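Facilities > Break Rooms and Kitchens > Inspection Checklists > Shared Kitchen, Ormsby Building

SHARED KITCHEN SAFETY CHECKLIST, WITH COMMENTS
Ormsby Building, second floor. July round.
Inspected by: Jarrah Sheehan
Status codes: OK / ACTION / MONITOR

1. Exits and floor

1.1 Door opens fully, no wedge in use. OK
1.2 Clear path to the corridor exit. ACTION
Comment: Recycling bin stored behind the door again. Move to the marked bay by the sink.
1.3 Floor covering flat, no lifted edges. MONITOR
Comment: Vinyl seam in front of the refrigerator has opened slightly. Taped. Floor dates from 1998 and is due for replacement with the corridor.

2. Electrical

2.1 Cords free of cuts and scorch marks. OK
2.2 GFCI outlets trip and reset on test. ACTION
Comment: Outlet left of the sink did not trip. Tagged out of service. Replace before next use.
2.3 No extension cords on heating appliances. OK
2.4 Proletti kettle base dry underneath. OK
2.5 Aster microwave door latch and seal intact. MONITOR
Comment: Latch works but needs a firm push. Seal clean.

3. Fire

3.1 Extinguisher present, gauge in green, pin sealed. OK
3.2 Nothing stored on top of the toaster oven. OK
3.3 Crumb tray emptied. ACTION
Comment: Full. Emptied during inspection. Add to the Tuesday cleaning list.
3.4 Smoke detector responds to test button. OK

4. Cold storage

4.1 Refrigerator at or below 40 F. OK
4.2 Opened items dated. ACTION
Comment: Several undated containers on the middle shelf. Notice posted on the door.
4.3 Door gasket clean and closing evenly. OK

5. Chemicals and water

5.1 Cleaning products below food level and labeled. OK
Comment: Plovine degreaser moved to the lower cabinet after the last round.
5.2 Hot tap warning label legible. MONITOR
Comment: Label peeling at one corner.

6. Tables and food left out

6.1 Table stable, no rocking. OK
6.2 Tablecloth clear of the walking path. OK
6.3 Whole fruit only. Cut fruit goes in the refrigerator, covered. OK
6.4 Fruit checked daily, soft or split pieces removed. MONITOR
Comment: No log sheet found. Start one.

Fruit on the yellow plate:

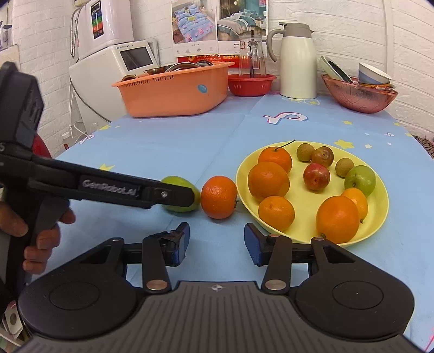
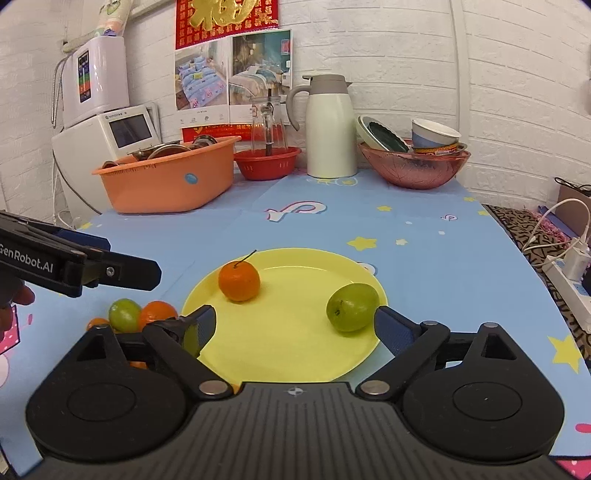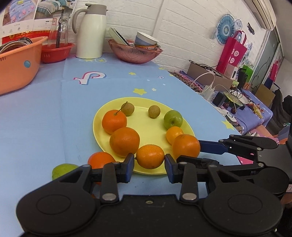

Comments received

Item 2.2: the outlet on the other side of the sink is on the same circuit, so please test that one too before closing this out. It was slow to reset last winter, and I don't think anyone wrote it up.

Related checklists
Stairwells and Handrails, Ormsby Building
Portable Appliance Check, All Floors
Loading Dock Walkthrough
First Aid Cabinet Contents
Eyewash Station Monthly Test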